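Visit report, Jummont border crossing and detention transfer post, 9/11/22

The post at Jummont handles road traffic and, under the agreement signed in February, the return of persons held by either side. I attended the open day as one of two outside observers. Lorraine Stockdale, deputy head of the post, led the tour. It started at the Sikholm gate, continued through the inspection hall and ended at the handover room.

**Traffic.** The crossing was built for 2,000 vehicles a day. The duty log for the previous day showed 1,575. Trucks are weighed on the approach road and assigned a lane before they reach the barrier. Private cars are not weighed. The old customs shed on the Geto side is now used only for storage, and its roof needs work.

**Documents.** Passports are read twice, first at the booth and again at the hall desk. The second reading was added after a dispute over exit stamps. Stockdale said both governments now accept the hall record as final. The two systems do not share a database, so staff send a list across by courier at the end of each shift. A direct link has been agreed in principle, but neither ministry has budgeted for it. 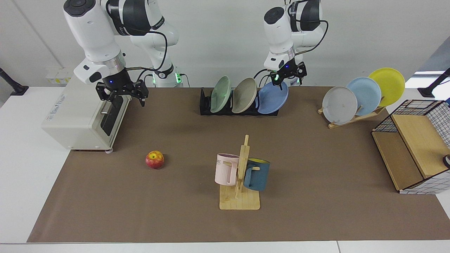

**Handovers.** A transfer requires a signed list from each side, a medical form and a witness from a third country. The witness signs last. Most of the delay comes from the medical form, which exists in two versions with different page numbering. The handover room has separate doors for each delegation and a shared table. Press are held behind a rail on the Sikholm side and may not enter the room. Phones are left at the desk.

**Construction.** Timmermans has the contract for the new truck lanes. Drainage is complete and paving is under way at the north end. Design capacity after the work is 3,000 vehicles a day. The footpath will stay where it is, which means pedestrians will cross two live lanes to reach the hall. I raised this with Stockdale and was referred to the site engineer, who was not present.

Open items: a copy of the current medical form, the footpath drawing, and the staffing plan for the night shift.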